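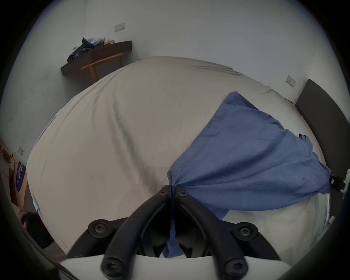
Blue on cream, fitted sheet on the bed.

April | By Amparo Cabello
4 min read

We use cookies to remember your settings. Accept | Manage

Minutes, Thorlacius House laundry room meeting

We started at 7:10 in the lobby, with most of the second and third floors there and a decent showing from the garden units (thank you, garden units!). I took the notes again, so if I got your point wrong, slip a note under my door and I'll fix it before the next one. Last month's minutes were approved with one correction: it was the left dryer that eats quarters, and I had written the right.

The machines

This took up most of the evening. Standitz sent us their new offer for the washers, and I read the whole thing out loud, including the part about "enhanced resident experience," which got a groan. What it comes down to is that they'd swap both front loaders for newer ones and move us from coins to a card. The monthly charge to the building stays where it is for the first year and then goes up by 80 dollars. Several people wanted to know what happens in year three. I don't know! The letter doesn't say, and I promised to call and ask.

The other offer is from Wondinum, who'd keep the coins and only replace the older washer. It's cheaper but their repair hours are shorter, and anyone who remembers the flood over the holidays will understand why that made people nervous. Third floor front said she would take a slower machine any day if somebody picked up the phone when it broke. A lot of nodding at that.

We went back and forth on the card question for ages. Half the room hates hunting for quarters and the other half hates the idea of loading money onto yet another card and having four dollars stuck on it forever. I'm in the quarters camp, for the record, though I'm supposed to be neutral when I'm writing. No vote tonight. We'll vote next month once I have the year three price and a straight answer on whether leftover card money can be refunded.

The sign-up sheet

It's a mess and we all know it. People are writing themselves in for whole evenings and then not showing up, and the pencil has gone missing again. What we agreed:

- Slots are two hours, and you can't book more than two in a row.
- If you're fifteen minutes late, the slot is open to whoever is standing there.
- Sheets and comforters go in the big washer only. The small one can't spin them and you end up with a soggy lump.
- Finished loads get moved to the folding table, politely, in one pile.

There was some feeling about that last one. The second floor doesn't want strangers handling their clothes, and I do get it, but I've also stood there at ten at night with a full basket while somebody's towels sat in a stopped dryer. We settled on a ten-minute wait before you touch anything.
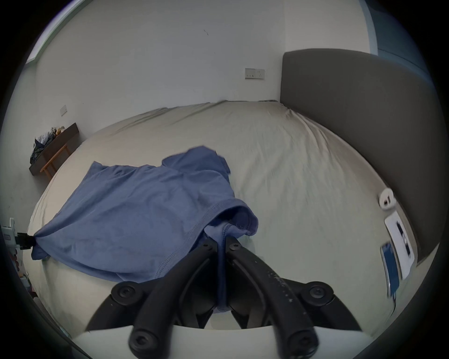 On to the fitted sheet argument, which wasn't on the agenda but came up while we were talking about the folding table. Garden unit B offered to show anyone who wants to learn how she gets hers flat, corners tucked into corners, and enough people said yes that we're doing it right before the next meeting. Bring your own sheet. I roll mine into a ball and shut the closet door fast, so I'll be in the front row.

Soap and supplies

The shared Sturnovitz powder is nearly out. We tried the unscented kind this time and the reviews were mostly good, apart from one person who feels her whites have gone gray. We'll get the same again and she's going to try it with warmer water. The laundry fund stands at 971 dollars, and we approved spending up to 100 on soap, a new drying rack and a pencil on a very strong string.

Lost and found

The bin is overflowing. Everything left in it gets donated at the end of the month, so please come down and look. I saw a really nice green cardigan in there and if it's still around on the last day I can't promise to behave.

Any other business

The light over the utility sink flickers, and it's been reported twice. I'll report it a third time. The window sticks, so push from the bottom. Somebody asked if we could have a radio down there, and the units right above said please, no.

To do before next month: I call Standitz about prices and refunds, third floor front asks Wondinum whether they'd stretch their repair hours, and garden unit B picks up the soap.

We wrapped up at 8:40. Next meeting is in the lobby again, with the sheet folding at six and the meeting right after.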